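About Vavden

Vavden is a data collection and annotation company. We record examples of manual work carried out by robot arms under human guidance, and we prepare those recordings for the people who train learning systems on them. Our customers are equipment makers, repair and recycling firms, and university groups that need examples of a task done properly, many times over, with the records in good order.

The company began as the demonstration group of Vodberg, a maker of assembly fixtures, and became a separate business when outside requests outgrew what the group could handle. Our offices and recording floor are in Groltthorpe, in a former print works on the east side of the rail yard. Vodberg remains a supplier of fixtures and holds no seat on our board.

What We Do

A project starts with a task sheet agreed with the customer. The sheet names the objects, the starting position, the finished position and the faults that must be noted. Our operators then guide the arm through the task from start to finish. Each pass is stored as one episode, with the joint positions, the camera views and a written label for every step.

Starting positions are varied on a schedule. Parts are turned, moved or swapped for others of the same type, so that the customer's system does not learn a single layout by heart. Episodes in which the operator makes an error and corrects it are kept and marked separately. Many customers ask for them, and they are priced the same as any other episode.

Every episode is reviewed by 2 people who did not record it. If they disagree on a label, the episode goes to the floor lead, whose decision is entered with a short note. Rejected episodes are held for six months and then deleted unless the customer asks otherwise.

Our People

We employ operators, reviewers, fixture builders and a small software staff. Operators come to us from electronics repair, sewing, dental laboratories and machine tending. No background in robotics is required. New operators train for six weeks, and their work from the first two is never delivered to a customer.

The recording floor is directed by Abrehet Tilahun, who joined Vodberg as a bench technician and wrote the labeling rules we still use. The rules are revised each May, and customers with open projects may stay on the earlier edition until delivery.

The Arthur Collection

Arthur is our largest body of work and the only one we license to more than one party. It covers the servicing of desktop computers: memory, drives, processors, cables and the cases themselves. As of April 2020 it holds 4,000 accepted episodes across 318 task sheets. Work on Arthur continues, with the present effort directed at parts that must be placed in fixture trays at a set angle.
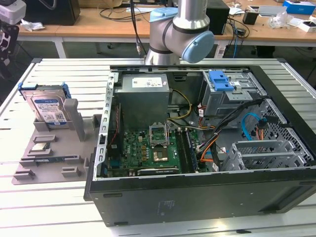
Groups that license Arthur are asked to report back after their first training run, and their remarks are shared with the floor. One wrote that the step labels had been more useful to them than the number of episodes, and that they would gladly have taken half as many with the same care in the notes. Another asked for more examples of hesitation – moments where an operator stops, backs away and tries a different approach. Both requests are now part of how new task sheets are written.

Working With Us

Universities may license Arthur at a reduced rate for teaching and published research. Commercial projects are quoted from the task sheet, and a trial set is recorded before any longer agreement is signed. Customers may send their own parts and fixtures, which are returned at the close of the project. Visits to the recording floor can be arranged through the Groltthorpe office.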